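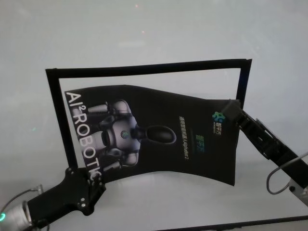

Two-arm rig, Bench 2, print held at two corners.

Clarkham Shared Workshop
Pre-run inspection, two-arm poster rig (project name: Neka)
June sheet, revised after the Marsden visit

Fill this in before motor power goes on. A tick means you looked. A comment means you looked and have opinions, for which there is always room.

1. BENCH AND SURROUNDINGS

Tabletop clear of tools, mugs and hex keys – OK
One hex key was under the bench. It has been returned to the rack, where it will stay until lunch.

Black border on the table stuck down at all corners – OK
Press with a thumb. If a corner lifts, replace the whole side. The last patch job moved the target enough that the rig spent an afternoon being precisely wrong.

Floor line visible and stools behind it – ATTENTION
Two stools over the line. The line is the reach of the arms plus a margin for optimism. Stools moved.

Emergency stop within reach of the operator's chair – OK
Pressed, released, pressed again. Please test it with your hand and not by asking it.

2. ARMS AND WRISTS

Mounting bolts checked against paint marks – OK
Marks line up on both sides.

Wrist rings lit after startup – OK
A lit ring means power is present. It does not mean the arm is in a good mood. Treat it as live.

Cable slack at both wrists – OK, WATCH
Turn each wrist slowly through its full range and watch the loops. Too short and they pull, too long and they find something to hook. The left one is at the long end of acceptable. 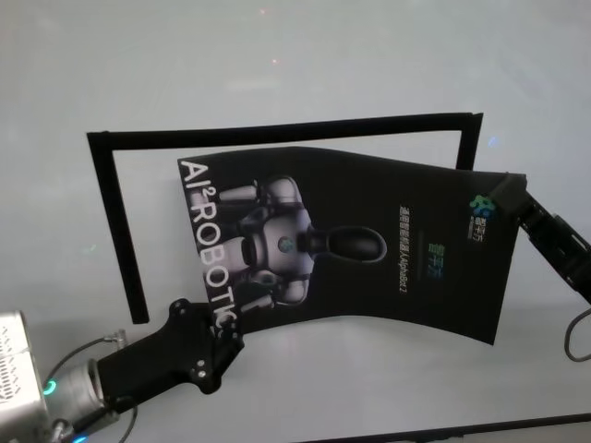 Photo credit: Clarkham Shared Workshop / Neka build log

3. GRIPPERS

Screws on gripper plates tight – OK
Snug by hand driver. The power driver is still banned from this bench, and whoever stripped the Mirkley bracket knows why.

Finger faces clean – ATTENTION
Glue residue on one finger. Wiped with alcohol, left to dry, checked again. Do this before every session; the rig has done over 1000 grips and each one leaves a little something behind.

Grip force at the low setting – OK
Setting confirmed on screen and then with a strip of scrap card. A crease in the card is a fail.

Fingers of the operator nowhere near fingers of the robot – OK
Yes, this is a real line on the form. It was added in the first week.

4. HANDLING THE PRINT

Speed limit on – OK
Slow mode only while anyone is inside the line. The print bows when the arms come together too quickly, and a bowed print lands wherever it likes.

Grip at opposite corners – OK
Lower left and upper right, as in the build notes. We tried both top corners. The bottom swung about like a shop sign.

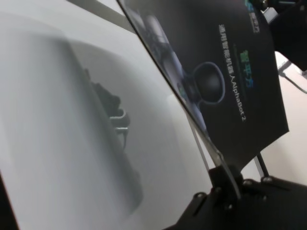 Both arms lower together – ATTENTION
Right arm lagged slightly on the first dry run. Restarted the controller and repeated with scrap. Log the lag if you get it, even if the second run is fine, as second runs usually are.

Release order written on the board – NOT DONE
The board had a pizza order on it. Release order now added underneath.

5. SHUTDOWN

Arms parked before power off – OK
Motor power off, key out, key on hook – OK
The hook is by the door. Your pocket is not a hook.

RESULT: Pass with comments. Slow mode only until the right arm lag is explained. Recheck left cable loop at next session.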